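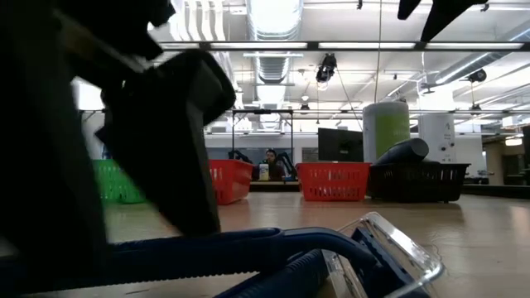 Didier Cordier indique que son service prépare désormais la revue budgétaire d'octobre en deux réunions, là où il fallait auparavant reprendre chaque tableau direction par direction.

Dreline - Module de planification et de contrôle de gestion
Référence : 311
Éditeur : Holtavlow

Dreline s'adresse aux directions générales et aux contrôleurs de gestion des établissements comptant au moins 50 salariés. Le module réunit les prévisions annuelles, les délégations de signature et le suivi des écarts dans un même dossier.
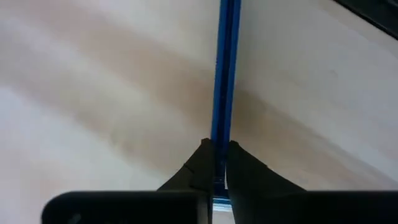 Chaque responsable d'unité saisit ses objectifs et les soumet à sa hiérarchie. Les versions validées sont conservées - les versions intermédiaires peuvent l'être sur demande.

Contenu de la licence
Accès pour 10 utilisateurs
Modèles de plan d'action et d'organigramme
Guide de paramétrage rédigé par Imogen Ashworth
Assistance par courriel, en français et en anglais 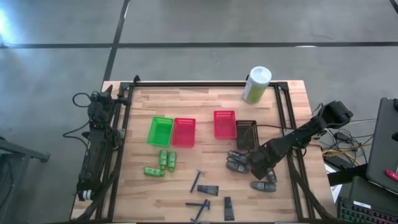 La mise en service requiert environ deux semaines. Elle comprend la reprise des plans existants et la formation des administrateurs. Les utilisateurs du module Skistbridge conservent leurs droits d'accès.

Tarif communiqué sur devis.
Fiche mise à jour le 18/04/2020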